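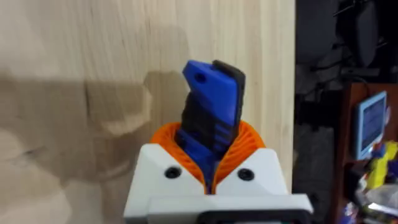
A blue and black object, possibly a handle, held between the gripper's ribbed orange fingers.

Callolport team releases free grasp planner for soft-fingered robots
13 July 2023

A small robotics group in Callolport has put its grasp planning software out for anyone to download, and it is a lovely piece of work. The package is called Mirnico. It takes the view from a camera near a robot's gripper, works out where the fingers ought to close, and then keeps adjusting the plan while the arm is on its way.

That last bit is the clever part. Many planners look once, choose a grip and commit to it. If the object has shifted by a finger's width, or the first look was spoiled by a shadow, the arm carries on regardless and closes on thin air. Mirnico draws up a fresh plan every 40 milliseconds and throws the old one away if the new one scores better. When two grips score almost the same it sticks with the one it already has, which stops the arm dithering between them. An earlier version lacked that rule and could spend several seconds wobbling above a spoon.

The software was written with bendy fingers in mind. A rigid gripper meets an object at a few points you can work out with fairly simple geometry, but soft ribbed fingers wrap and give, and the contact patch changes shape as they squeeze. Mirnico doesn't try to model every rib. It uses a table of 270 measured squeezes, made on blocks, tubes and handles of different widths, and fills in the gaps between them. The developers say this runs happily on an ordinary desktop computer with no special graphics card, and the table itself is a plain text file that you can open and edit. Anyone with a different set of fingers can record their own squeezes and swap the file over in an afternoon!

Tools with grips were among the first things the group wanted to get right. Ridges and rubber bands of texture look like edges to a camera, and the early code kept finding a dozen objects where there was one. The fix was to let the perception side merge any edges that move together as the wrist camera gets closer. It sounds almost too simple, but in the group's own trials on handles it brought the number of false objects down from 233 to 74 over the same set of recordings.

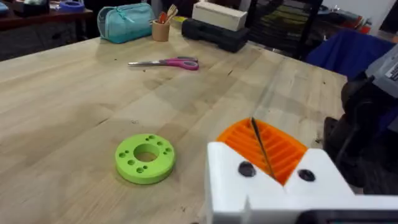

Thin things are still hard. A rod or a length of wire may be only a few pixels across until the gripper is nearly on top of it, and by then there is little time left to change course. Version 1.1 adds a slow mode for these, in which the arm pauses a short way above the table, takes a second look and lines the fingers up across the narrow side before going down. See-through plastic is harder again, and the release notes are refreshingly blunt about it: the planner will often look straight through a clear tube and plan for whatever lies behind.

Flat parts with holes in them have had some attention too. The planner can now choose between gripping the outer rim and putting one finger through the middle, and it tells you which it picked and what the runner-up was. Those little explanations turn up all over the software. Every plan is saved with its score, the camera picture it was based on and a line of plain English, such as "left finger blocked, turned wrist". Reading back through a morning's failures is – dare we say it – quite good fun.

There is a viewer to go with it, called Wan, which runs in a web browser and plays the saved plans back against the camera pictures. You can drag a slider to any moment, nudge the finger positions by hand and see how the score changes. Teachers at Clendell, the technical college across the river, have been trying it with first-year students who have never used a robot arm, and the college plans to build a short course on it from September.

Mirnico works with two makes of arm at present, and drivers for others can be added through a small plug-in. The group is especially keen to hear from people using three-fingered grippers, as the code for those has only been run in simulation. Bug reports are welcome as well, preferably with the saved plan attached.

The planner, the viewer and the squeeze table are all free to use and change. A set of sample recordings is available as a separate download for those who would like to try the software without an arm, and the group will run an online question session for new users later in the summer.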